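Workshop > Notebook > Textiles bench > Folding

Search this notebook Go Advanced search

March 10, 2024

Sunday, so the building is quiet and I can be rude about shirts in peace. Continuing with the folding guide for Keltunthorpe, the one that is supposed to fit on a single card and be followed by people who don't want to follow it.

Decided in January to stop working on the steel bench. Everything folds nicely on a steel bench. Few people own one. Most laundry gets folded on a bed, on top of a blanket with opinions of its own, so that is where the guide has to work. Pile fabric grips the underside of whatever you lay on it. Good for keeping a shirt put, bad for sliding a hand under, and the Nikwood draft of the card says "slide hand under" in three separate places. Struck all of them.

Gray sweatshirt first. Starting position as per step 1, which reads "lay garment flat" and is the most optimistic sentence I have written this year.
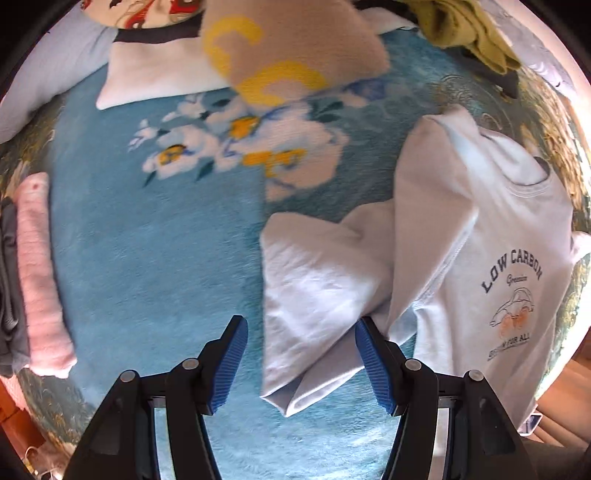 Sleeves

Sleeves are the whole problem. A sweatshirt body is a rectangle and would fold itself if you left it alone long enough. The sleeves double over, tuck under, and hide their own cuffs. The old instruction was to smooth from the shoulder down. I now think it should be cuff first: find the open end, hold it, find a second point farther up, and pull the two apart until the creases give up. Smoothing from the shoulder just herds the wrinkles toward the wrist, where they hold a meeting.

Two holding points, then, and a bit of tension between them. Wording for the card: "Hold the edge. Hold another bit. Pull gently." Kirkanier will want "another bit" replaced with something grander. They can't have it.

Also to settle: whether the hem counts as an edge if it has turned itself open. I say yes. Grab it by the stitching, where it's thickest and has nowhere to go.

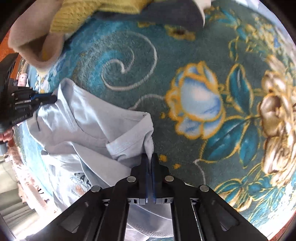 Martim Garcia disagrees, and has penciled as much in the margin of the draft: never start from the stitching, it stretches the band and the thing hangs like a bell forever after, start from the flat cloth just above it. He adds that he has 61 sweatshirts' worth of returns from the Duan job to back him up, and that he'd be glad to show me every one.

Fine. "Just above the stitching." Changed on the card. I maintain that gently is gently, but I don't want to see the returns.

Socks next, which the card currently covers with "pair and roll". That assumes you have the pair. In my experience you have one sock, and the other is a matter of faith. Proposed order: pull every sock off the pile before touching anything else, lift each one by the top so the rest hangs down, set aside, and pair at the end. Lifting by the toe also works but turns the cuff into a bunch you have to undo later. Nearly 200 words of the draft were about rolling. Down to 5: "Match them. Fold once. Stop."

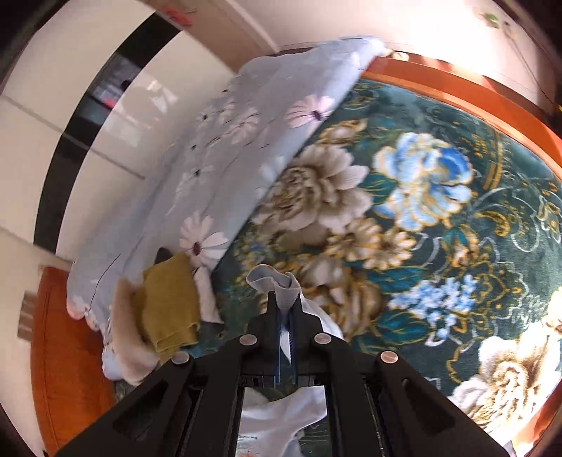 Sock, lifted by the top, over the floral blanket.

Left over for next time: small cloths. They have no category on the card and end up on top of whatever is nearest. Keltunthorpe want 1000 cards printed and I am not ordering any until "small cloths" has a line of its own. Also need to ask whether anyone has a view on quilts, other than that they are heavy and somebody else should do them.

Draft 4 is in the drawer under the iron. Please write on it in pencil, Martim.

Textiles bench notebook | Contact the workshop | Back to top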